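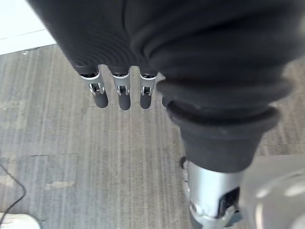 5. Floor Coverings and the Visibility of Small Debris

5.1 Background

The earlier sections of this paper dealt with hard floors, where a dropped item is usually found by sight within moments. Carpet presents a different problem. Its surface is uneven, it absorbs sound, and its pattern often has the same scale as the small items that fall on it. Paper clips, staples, crumbs and short lengths of thread may remain in place through several rounds of cleaning, even when the person doing the work is careful and has enough time.

Facility guidance tends to treat carpet as a single material. Purchasing documents separate products by fiber, pile height and backing, but the cleaning schedules written for them seldom refer to color or pattern. Usuga and Espinoza raised this point in their internal review of the Trumska building, where two floors with the same schedule received very different scores from the people who worked there. The lower-scoring floor had a plain, light carpet. The other had a gray striped carpet of the general type shown in Figure 2.

5.2 Striped patterns in gray

Gray stripes are a common choice for offices, corridors and shared workrooms. The reasons given by building managers in our interviews were practical. Gray does not conflict with most furniture, and a striped surface hides light soiling between visits. Several managers also said that stripes help installers keep a consistent direction across a large room, although one at the Drasirthorpe site reported that this made a single misplaced section far more obvious than it would have been in a plain carpet.

The same quality that hides soiling also hides objects. A narrow item lying parallel to the stripes is easily read as part of the pattern. An item lying across them interrupts several lines at once and is noticed sooner. This effect was mentioned by cleaning staff well before we began to measure it, and some of them had changed their working habits to suit. They walked across the direction of the stripes on a first pass and along it on a second, so that each part of the floor was seen from two sides.

5.3 Procedure

Observations were made at three sites: Trumska, Drasirthorpe and the Dalsgaard annex. At each site, a rectangular area of open floor was marked with removable tape at the corners. Test items were placed by one member of the team while the observer waited outside the room. The items were a steel paper clip, a white thread, a dark thread, a dry bread crumb and a folded corner of note paper. Their positions and directions were taken from a list prepared in advance.

Each observer was then given 30 seconds to look over the marked area from a standing position and to point out anything that should be picked up. Observers were free to walk along the border but were asked not to step inside the tape. Overhead lighting was left as found. At Dalsgaard, where low sunlight reached the floor in the late afternoon, sessions were held only in the morning.

In total, 3747 placements were recorded. Placements were excluded when an item had moved before the observer entered, most often because of air from a nearby vent. Sessions took place in February, and the sites were heated throughout. One Sunday session at Trumska was repeated after the ceiling lights switched off on a timer partway through.

5.4 Findings

Direction mattered most for the thread items. Both threads were found less often when they lay along the stripes, and the dark thread was missed more often than the white one. The paper clip showed a weaker effect, which we attribute to its shine. Several observers said that they had found it by moving their heads and watching for a change in brightness. The crumb had no clear direction and gave similar results in all positions.

Folded note paper was found in nearly every placement and is of limited use as a test item. We retained it in the tables for comparison with Section 4.

5.5 Implications for cleaning schedules

We recommend that schedules for striped carpet state the direction of the first visual pass. The change requires no new equipment and can be added to the existing Teltier room sheets as a single line. Appearance scores should also be recorded separately from item counts. A striped floor may look clean from the doorway and still hold a good deal of small debris, particularly beneath desks and along the walls, where the present study did not place any items.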